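Wirnano Workshop Notes: Gripper Work on a Dining Table

Handling bowls with two hand-held grippers goes better when the table is set up the same way each time. The rules below follow the Brostton house sheet, revision 11.

Cloth. A patterned cloth is acceptable if it lies flat. Pull out folds wide enough to catch a finger tip. Clip the cloth at the corners, not along the working side.

Pads. Wipe finger pads with a damp lint-free rag before each session and let them dry. Replace a pad when the texture has worn smooth. Check pivot screws for play every 191 cycles and log the check.

Rims. Take a bowl by the rim with one finger inside and one outside. Close slowly until both pads touch, then lift. Do not squeeze a thin rim to stop it from turning; set it down and grip again.
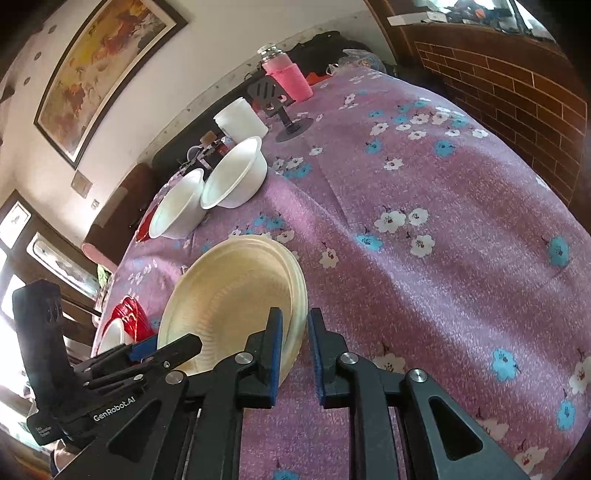 Bowl work with two grippers. The rim of the beige bowl lies between the fingers of the near one.

Two tools. Only one gripper moves at a time over the same bowl. The second holds still until the first has opened fully.

Bottles. Keep tall items at least 2 hand widths from the bowl in use. Caps must be closed.

Storage. Park grippers with the fingers open. Custton cases fit most sizes; remove the pads first if the case will stay shut past December.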